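Posted in: Guides > Hand-Held Gripper > Collecting Examples

4. Recording your first batch

Okay, the gripper's paired with Plerker, so let's collect some examples! I do mine at a table with one basket and one item, and I keep it that simple until the first 40 are saved.

1. Open a new task in Plerker and type a short name for it.
2. Set the basket off to one side, so there's bare table to work on.
3. Hold the gripper over the table with the fingers open and press Record. 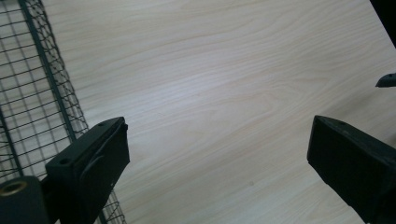
Fingers open, wire basket at the left.

4. Wait for the beep — I used to rush this and lost 17 starts that way.
5. Move at the speed you'd want the robot to move.

Note: Sigrun Backlund, who wrote our checklist, also likes a few clips of plain table in every batch. I've come around to it.

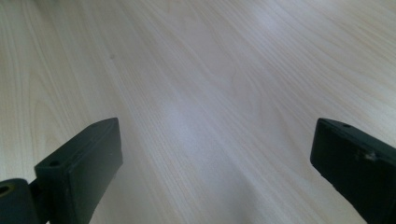

Do I have to delete a clip if I miss the grab?
Keep it and tag it "miss" in Plerker, because the model can learn from those too.

6. Bring the fingers down on both sides of the item and squeeze until it's snug. Boxes in shiny film are great practice (glare and all), so don't skip them.

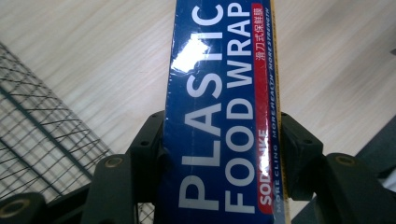

Food wrap carton between the fingers.

7. Press Stop, then Save.

Caution: Don't squeeze the trigger past the second click. Thin cardboard dents fast!

My first Dratero set had 698 clips, and I'd shoot for 1,000 if you've got the patience. Uploading is in section 5.

Questions? Write to Marthinus Mabaso, Dratero Support | © Dratero, January 2021 | Back to top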